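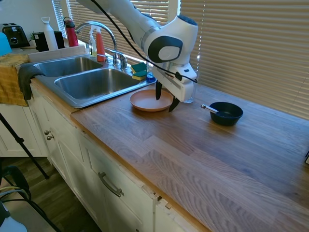 Sink end of the counter, plate and bowl still out.

2023-07-24

Counter day, or the planning half of it. The oak has gone pale in patches, mostly where the washing up gets put down, and I want it oiled before the end of July. Bought 900 ml of the Triraleo hard oil on Saturday. The tin says two thin coats, 5 hours between them, no standing water for 70 hours after the second. The last figure is the awkward one. It means no dishes in that sink for nearly three days.

Ran the dimensions again. The long side is 442 cm if I include the return, which I had written down wrong in the spring. Mondell's coverage chart puts one tin well within range, so no second order.

Clearing list: terracotta plate, black bowl and spoon, the glass, both water bottles, the plant. The two sponges can stay on the steel ledge behind the sink, as can the small blue bottle. The red spray bottle and the pump dispenser go under the sink with the rest. Both basins are empty.

Sanding: 120 then 180, with the grain, by hand near the faucet. I don't trust the sander that close to the steel. The front trim is a lighter strip and may take the oil differently – test a short length first.

Called Yousafzai about the sealant along the sink edge. They can't quote until Thursday. Jatia has the same tube in clear, not in white. Will wait for the quote.

Supper was leftover rice. Window open until ten.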